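Ziltport Garment Steamer – Set-up and Care Guide
Section 3: Hats, caps and other shaped items 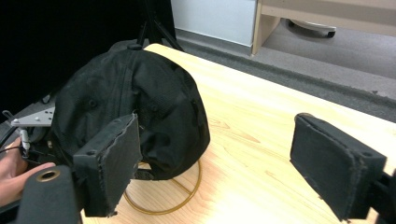
Fig. 3. Black fabric cap with paneled crown, on a wooden tabletop.

Read this section before you steam anything with a brim. The box says the steamer "restores any hat in seconds." We would not rely on that. Steam relaxes creases in most woven fabrics, and that is the whole of what it does. It will not clean a cap, shrink one to fit, or bring back color that the sun has taken out.

Before you start

1. Read the care label inside the item. If it says no steam, stop there.
2. Brush off dust and lint while the fabric is dry. Steam can set dirt into the weave.
3. Fill the tank to the line with plain water. Scented waters are sold for steamers, and we have yet to see one that does anything except leave a ring.
4. Stand the base on a level surface and plug it straight into the wall.

NOTE: Early printings of this guide recommended a "conditioning" run of 7 tanks before first use. Run one tank through and empty it.

Steaming a cap

5. Stuff the crown with a clean, dry hand towel until the panels are smooth. Do not overfill it, or the seams will pull.
6. Turn the dial to 2. Setting 3 is meant for heavy curtains and makes a cap limp without removing creases any faster.
7. Wait for a steady flow, pointing the head away from you. The ready light tends to come on early, so go by the steam.
8. Hold the head a hand's width from the fabric and move along one panel at a time, from the rim up to the button.
9. Go lightly over the sweatband. It holds water longer than the rest.
10. Leave the towel in place until the cap is fully dry. Overnight is safest, whatever the quick-start card says about ten minutes.

CAUTION: Steam burns. Never steam a hat while someone is wearing it, and keep your free hand out of the crown.

CAUTION: Older caps may have a cardboard stiffener in the brim. Cardboard softens and does not recover. If you are unsure what is in there, steam the crown only.

The Ganitz brim press

This is sold separately and we are often asked if it is worth having. Uyên Huỳnh tried it on her own caps through August and found the curve had mostly gone within a week. Bending the brim by hand and leaving it in a mug overnight gave her much the same result – and she already had the mug.

Descaling

The packaging claims around 2,000 uses before the tank needs attention. That figure assumes distilled water. With hard tap water, descale as soon as the flow begins to sputter, following the steps in Section 5. Let the unit cool completely before opening the tank.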